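Search this site
Search reviews... Go

Vundimport Wall-Mount Utility Sink, 36 Inch: My Review After a Winter of Abuse

April 15, 2019

I have wanted a real sink in my pottery studio for as long as I've had a studio, and for most of that time I made do with buckets. Three buckets, in fact, in a row by the door, and a hose in the summer. Then last November the hose bib froze, split, and flooded the mat under my wheel, and I finally gave in and ordered the Vundimport wall-mount utility sink, the 36 inch single bowl with the backsplash. I've used it nearly every day since, so I think I'm allowed an opinion now!

First, the money. I paid just over $500 for the sink with the faucet bundled in, and shipping on top of that (it comes on a pallet, be ready for the truck driver to leave it at the curb and wave goodbye). You can spend a lot less on a plastic laundry tub. I had one at my old place and it did the job, but it bowed in the middle when I filled it and the legs skated around whenever I scrubbed a bat. I was ready to be done with legs.

So this one hangs. There's a bracket that screws to the wall, the back of the sink hooks over it, and two more bolts pin it from inside the bowl. It sounds simple and it mostly is, but please, please open up the wall and put in proper blocking. The instructions show drywall anchors as an option and I wouldn't hang a picture of my mother on those anchors, never mind a steel bowl full of water and clay. My plumber, Vivek Sisodia, took one look at the little bag and put it straight in his pocket so I couldn't be tempted. He ran a two-by-ten between the studs, hung the bracket on that, and I have leaned on the front of that sink with my whole weight since. It doesn't budge.

The steel is thicker than I expected. You knock on it and you get a thud, where my sister's kitchen sink gives you a cookie tin. The underside has some kind of gray coating sprayed on, which I assume is for noise, and it was a bit patchy on mine near the drain. The corners of the bowl are rounded on the inside, and that has turned out to be my favorite thing about it. Clay loves a square corner. With these I can swipe a sponge around in one go and it all comes with me.

Things I'm less thrilled about. The edge along the back, where the splash meets the wall, was sharp enough on arrival that I got a nice little slice across my thumb. Vivek ran a file over it in a couple of minutes, but I shouldn't have had to find out that way. And the faucet in the bundle is just okay. The spout is short for a bowl this size, so the water lands toward the back and you end up holding everything at arm's length. I lived with it for a few weeks and then swapped it for an Imeck with a longer swing spout, and what a difference. If you can buy the sink by itself, do that.

Scratches: yes, loads. The brushed finish hides the ones that run along with the grain and shows off the ones that don't. By now it's all blended into one general scuffiness that I like. Water spots don't bother me in a studio, but if they'd bother you, our water in Nardale is hard and I wipe the sink with plain vinegar on Fridays and it comes up fine.

The drain is a normal 3.5 inch basket. IF YOU WORK WITH CLAY, you need a trap underneath, full stop. I use a Tiwari bucket-style one that sits on the floor below the bowl, and because the sink has no legs or cabinet there's plenty of space to drag it out and empty it. Doing that takes me 15 minutes if I'm not chatting. The smell, I won't describe.

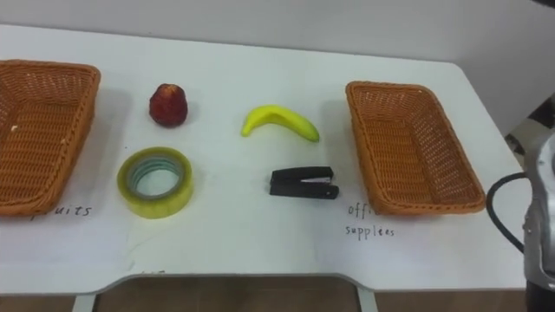
White table, wicker baskets.

My neighbor Ruth Staniforth came over to try it before buying one for her potting shed, and she had a good note on height. I hung mine to suit me, and I'm tall. She's not, and she was up on her toes trying to reach the drain. With a wall-mount you get to pick, so stand there with a tape measure and pretend to wash something before anybody drills. Ruth went lower with hers and she's very happy, though she did get the two-bowl version and says each side is too narrow for her big watering can.

One more thing, on customer service. My box was missing the strainer. I emailed, heard nothing, called, got a very nice man who said it was on its way, and it took 10 days to show up. Not terrible, not great. I put a mesh kitchen strainer over the hole in the meantime and survived.

Would I buy it again? Yes, but without the faucet, and I'd spend the savings on the blocking and a decent shutoff valve. If you only rinse a paintbrush now and then, get the plastic tub and go out for a nice dinner. If you're in there every day up to your elbows like me, the steel one is worth it. I'm giving it four stars, and the missing one is for my thumb.

I'm still looking for a drainboard that fits over the left side without wobbling, so if anybody has found one, leave me a note with the model number!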